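In praise of the messy table

I've had the same argument with three different people since February, so I may as well write it down and save my breath. It goes like this. If you want a gripper to learn to pick things up, do you give it a small number of beautiful examples, or a great heap of scruffy ones? My friend Dean Bainbridge is a beautiful-examples man. I used to be one too. I've gone over to the scruffy side, and I don't think I'm coming back.

Dean's way, to be fair to him, is lovely to look at. One bench, one lamp, one object in the middle of a plain grey mat, and every grasp done slowly from the same height. He recorded 600 of them for the project we call Imer, and you could have set them to music. The policy we trained on them was superb on Dean's bench. Then Asuka Miyazaki took it home, put it on her kitchen worktop next to the bread bin, and it hovered over a sponge for the best part of a minute and went for the shadow instead. (She was very nice about it. Dean was less nice about her kitchen.)
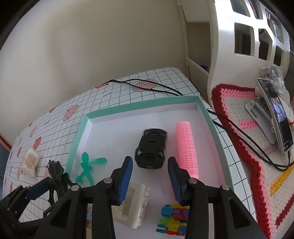 Clutter is the whole of my case, really. I don't mean clutter that's been arranged by somebody who has read a paper about clutter, either – I mean the kind you get when people use the table they've got and the things that live near it. Put a black toy car in a tray with a bristly pink hair roller on one side and a stretchy green figure on the other, and closing the fingers is suddenly a much more interesting problem. Which of these things is the one we want? How wide do you open before you start nudging the neighbours? Even the tabletop has a grid and pink pomegranates printed on it, and I'd take that over a grey mat any day, as a system that's only ever seen grey will have no idea what to make of fruit.

The usual reply is that people at home are sloppy. They are! I'm sloppy. I come in too fast, I change my mind halfway, and I once spent an entire evening with my sleeve across the lens. Zübeyde Dağdelen, who checks our recordings, threw out a good chunk of my first batch and sent me a message I won't repeat. But checking is a job you can do afterwards, with a cup of tea, and you can get better at it. You can't sit down afterwards and add a hundred different tables to recordings that were all made on one.

There's a stronger reply, and I don't want to duck it. Leonie Pfister says that scruffy data hides its gaps. With Dean's set you know exactly what's missing, because it's nearly everything. With mine you look at 1000 grasps from all sorts of homes, feel rich, and don't notice that hardly any of them were done by a left-handed person, or in poor light, or on a surface lower than your knee. She's right about that and I haven't got a clever answer. We've started keeping a plain list of what's been picked up and where, and it's dull work, and the list is already embarrassing. Far too many mugs.

What I won't accept is the idea that tidy means careful. I think a lot of us like the clean bench because it makes us feel like scientists. I certainly did. I had a drawer with my good objects in it, all wiped down, and I'd get quite cross if somebody borrowed one. Meanwhile the thing we were supposed to be building was meant for houses, where the good objects are under the bad objects and there's a charger lead across the lot.

So if you're about to start, my advice is to send the gripper home with people and ask them not to clear up first. Dean has agreed to try it for a fortnight. He wants it noted that he'll be bringing his own lamp.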